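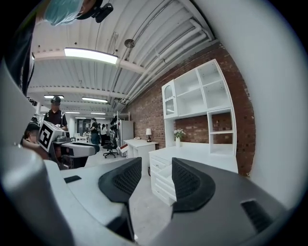 11th March
By the Kestthorpe desk

Search this site Go

I finally got over to the new Lestia workroom, and I'm a little jealous! It's all red brick and white furniture in there — I stood by the desk with the hutch over it for ages, admiring the little arched cabinet door and the white flowers. Desk rental is $325 a month, with a 30-day notice period, and they're taking names now for spots starting in June.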